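報道関係各位

スンビー、壁紙の図案を集めた夏の企画展「壁のうずまき展」を7月に開催
10のデザイナーとアトリエによる318点の壁紙が一堂に。ゴーヴィルの旧織物倉庫にて

装飾紙のスタジオ兼出版元であるスンビー(Sumby、所在地:ゴーヴィル)は、7月の1か月間、壁紙の図案だけを集めた企画展「壁のうずまき展」を開催いたします。会場はゴーヴィル運河沿いの旧織物倉庫。渦巻き、波形、にじみ、マーブルといった「流れる模様」の壁紙318点を、見本帳の切れ端から天井まで届く一枚ものまで、たっぷりとご覧いただきます。

ここ数年、無地の白い壁に少し飽きた、という声が私たちのところにもたくさん届くようになりました。玄関の一面だけ、洗面所だけ、あるいは本棚の奥の板だけ。そんな小さな場所に思い切った柄を貼って楽しんでいる方が本当に増えていて、お便りに添えられた部屋の話を読むたびに、スタジオ中が盛り上がっています。それならいっそ、いちばん派手で、いちばん動きのある柄だけで展覧会をやってみよう! 今回の企画はそんな雑談から始まりました。

展示は大きく二つの部屋に分かれています。手前の部屋は「流す」と題し、水面に顔料を浮かべて紙に写し取るマーブリングの原画と、そこから起こした量産用の図案を並べました。水の上で偶然にできた模様を、壁一面に途切れなく続く柄へと直していくのは、じつに根気のいる作業です。上下左右の端がぴたりとつながるまで、線を一本ずつ引き直した下描きも展示します。消しゴムの跡まで残っていますので、ぜひ近づいてご覧ください。

奥の部屋は「うねる」。こちらは大柄のサイケデリックな図案が主役で、コーラルレッドやサーモンピンクの帯がラベンダーや淡い青の帯と絡み合い、ところどころに黄色がぽつんと浮かぶ、といった配色がずらりと続きます。強い色どうしをぶつけるようでいて、間にクリーム色を一筋はさむだけで目がほっと休まる。この「一筋」の入れ方に作り手それぞれの癖が出るのが面白いところで、同じ配色を異なる作り手に渡して描き比べてもらった連作も見どころの一つです。 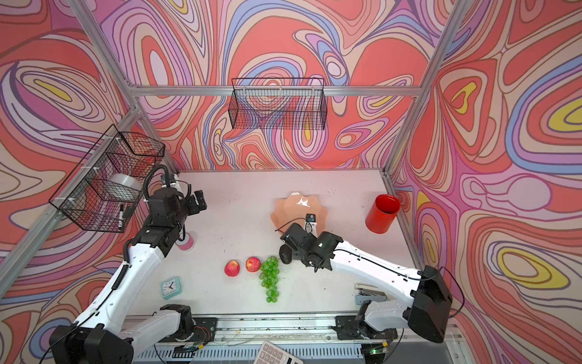

輪郭線の扱いにもご注目ください。色の境目に細い茶色や紫の線を入れるか入れないかで、同じ柄でも印象ががらりと変わります。線があると版画のようにくっきりとし、線がないと色がとけ合って、少し離れたときにもやのように見えてきます。会場では同じ図案の線あり・線なしを向かい合わせの壁に貼り、真ん中に置いた回転椅子に座って見比べていただけるようにしました。スタジオの面々もすっかり気に入ってしまい、準備中はずっと誰かが回っています。

本展の構成を担当したのは、スンビーの図案主任ボジェナ・ヤクボフスキ(Bożena Jakubowski)です。

「壁紙は、ふだんは背景です。家具や人の後ろに回って、部屋の気分をそっと決めている。その背景を一度いちばん前に出してみたかったんです。渦巻きの柄は、じっと見ていると視線が勝手に運ばれていきますよね。どこから見始めて、どこで止まるか、人によって全然違う。会場で、お隣の方とぜひ話してみてください」

印刷を手がけたのは、ドゥデク印刷所(Dudek)のプシェミスワフ・ヴィエチョレク(Przemysław Wieczorek)です。今回の新作は版を色ごとに分け、一色ずつ刷り重ねる方法で仕上げました。ラベンダーと淡い青は隣り合うと互いに沈んで見えやすく、何度も試し刷りを繰り返したそうです。

「紙の上で見るとちょうどよくても、壁に立てて少し下がると、青だけがすっと引っ込むんです。それで青を明るくすると、今度はピンクが騒ぎだす。刷っては貼り、貼っては下がって眺め、また工房に戻る、という毎日でした。大変でしたけれど、楽しかったですね。試し刷りも捨てずに取ってありますから、失敗作も含めて見てもらえるのがうれしいです」

この試し刷りのうち200枚は、奥の部屋の出口近くに設けた引き出し棚に収めました。引き出しは自由に開けていただけます。余白にヴィエチョレクが鉛筆で書き込んだ色の覚え書きも、そのまま読める状態です。

また、図案の歴史をたどる小さなコーナーでは、収集家のゼネレ・クマロ(Zanele Khumalo)所蔵の見本帳をお借りして展示いたします。長年かけて集められた見本帳には、前の持ち主が寸法を書きつけたページや、一枚だけ切り取られたページもあり、どの柄がどんな部屋に選ばれたのかと想像がふくらみます。傷みやすい資料のため、ページは会期中に何度かめくり替えます。二度三度と足を運んでいただけたら、そのたびに違う柄に会えるはずです。

■ 貼り方教室と色合わせの会

会期中の毎週日曜日には、内装職人のライモンズ・アドマイティス(Raimonds Adomaitis)による貼り方教室を開きます。大柄の壁紙でつまずきやすいのが柄合わせ。最初の一枚をどこに貼るか、角をどう回り込むか、コンセントのまわりをどう切るか、実物大の練習壁を使ってじっくりお教えします。初めての方も大歓迎です! 道具はこちらでご用意しますので、のりが付いてもよい服装でお越しください。

午後には、色彩講師アーロ・ベラミー(Arlo Bellamy)を迎えて「色合わせの会」を行います。ご自宅のカーテンやクッションの端切れ、床材の見本などをお持ちいただければ、派手な柄とどう組み合わせるかを一緒に考えます。柄の中のいちばん面積の小さな色を拾って小物に使う、というのがベラミーのおすすめ。黄色がほんの少しだけ入った柄なら、黄色い花瓶を一つ置いてみる。それだけで壁と部屋が仲良くなるのだそうです。

■ 新作シリーズ「バルテル」

本展に合わせ、スンビーの新しい壁紙シリーズ「バルテル(Balutell)」を初公開いたします。奥の部屋の連作から選んだ図案をもとに、日々の暮らしの中で使いやすい寸法に描き直したもので、柄の大きさは大小二種類。狭い場所には小さい柄を、と考えがちですが、洗面所のような小部屋にあえて大きい柄を貼ると、包まれるような楽しさがあります。会場には小部屋を一つ建て込みましたので、扉を閉めて中で体験してみてください。各回の入れ替え時には、先着300名様に「バルテル」の紙片で作ったしおりを差し上げます。しおりは切り出す位置がすべて違うため、同じ模様は二枚とありません。

■ 開催概要

名称:壁のうずまき展
会期:7月の1か月間
会場:ゴーヴィル運河沿い 旧織物倉庫
主催:スンビー
印刷協力:ドゥデク印刷所
資料協力:ゼネレ・クマロ
入場:無料(貼り方教室、色合わせの会は事前申込制)

会場内は撮影していただけます。見本帳のコーナーのみ、フラッシュの使用はご遠慮ください。車椅子やベビーカーでも、すべての展示をご覧いただけます。

■ 報道関係のお問い合わせ

スンビー 展覧会担当
取材、図版の貸し出し、開幕前の内覧をご希望の方は、担当までご連絡ください。ヤクボフスキ、ヴィエチョレクへのインタビューも承ります。印刷工房の取材をご希望の場合は、刷りの作業がある日をご案内いたしますので、お早めにお知らせください。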